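The Celebrity Family Video Is an Ad Now

Apr 5, 2023

I watched a dad teach his kid to skateboard last night. The dad is one half of the pop duo Plosis, the kid is 5, and the clip had a logo in it before the first wobble. Kemero, the drink company, was tagged in the caption under a heart. My feed was full of people saying they were crying.

I wasn't crying. I was wondering who held the camera, and how many times that little boy had to push off before somebody was happy with the light.

Fans will tell you I'm being sour. They say stars are parents too, and parents post their kids. Sure. My sister posts hers. She has 400 followers and most of them are related to us. She doesn't put up a driveway video two days before an album comes out, and she doesn't have a publicist who sends me the link with "so sweet!!" in the subject line.

The timing is what gets me. When the lead of the hospital drama Zenda was getting hammered over her contract fight, her page went twelve days without a word. Then came the birthday pancakes, the matching pajamas, the toddler singing off-key. Every gossip site ran it, and the contract story slid down the page. Maybe she just felt like sharing pancakes. I'd find that easier to believe if the same thing hadn't happened the last time she had a bad week.

And we go along with it. Entertainment sites, including the ones that pay me, write these clips up as news. "Fans melt." Which fans? Usually it's 2 comments and an emoji. 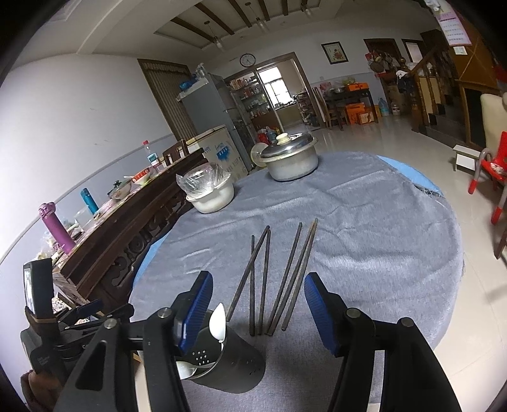 The singer Huang gets praised for keeping her daughter's face off her page, and I'd like to join in, but I've noticed the back of that child's head has now been in three music videos. A kid can be used without being shown from the front.

I don't think there should be a law about it. I would settle for a rule at the sites: if a product is tagged, call the thing a commercial in the headline. Then let people decide whether they still want to cry. My guess is the skateboard clip would do fine anyway, and Kemero would send over another case of drinks.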